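Recall letters should say how long the repair will take

My Eker hatchback was recalled in January over a seat belt latch. The letter from Porum, the dealer in Sustetthorpe, gave me a part number and a phone line. It did not say when the part would arrive. I waited 55 days.

Porum had 369 cars on its list by then. Dede Asante at the service desk told me the shop could do nine a day once the latches came in. That is a simple sum, and it could have been printed in the letter.

Carmakers say dates change and they don't want to mislead people. Airlines change times every day and still print them.

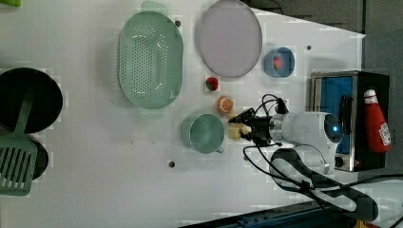 A rule would be easy to write. Each notice gives an expected repair month, and a second notice goes out if that month slips. Owners who wait longer than 30 days get a loaner or a daily payment. Fülöp already does this for its vans, and its letter fits on one page.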